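About Gondik Workshop
Who we are and what we are trying to get the arm to do
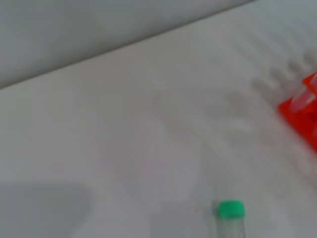
The tube bench: green cap in front, red rack off to the right.

Gondik is a shared workshop on the upper floor of the old Zarness bakery. We have 74 members, one kettle and a goods lift that we are asked not to discuss with the insurers. People come to mend bicycles, build speakers and borrow the good screwdriver.

Since January a fair part of the back room has belonged to Flondum, our home-built robot arm. Flondum's job is to pick up a plastic tube with a screw cap and put it in a rack. A child of four can do this, and several have offered. The arm has taken us 30 Tuesday evenings so far, and we now speak of millimetres the way other people speak of their in-laws.

The joints are printed on our own machines and the motors came second-hand from Vuorinen, a packing firm that was clearing its stores. The control software is on its third rewrite. Version 2 was very elegant and dropped things.

We keep a paper log next to the bench. It has over 146 entries, most of them in pencil and a few in capitals. New members are welcome to read it, and to add to it if they have been there when something went wrong.

You don't need to know any electronics to join in. We are short of people who can sew cable sleeves, write clear instructions or tell us to go home at ten.

Membership is paid monthly and includes a shelf. The robot group meets on Tuesdays from seven. Ring the lower bell, as the upper one is connected to something else.

Page last updated 5/16/19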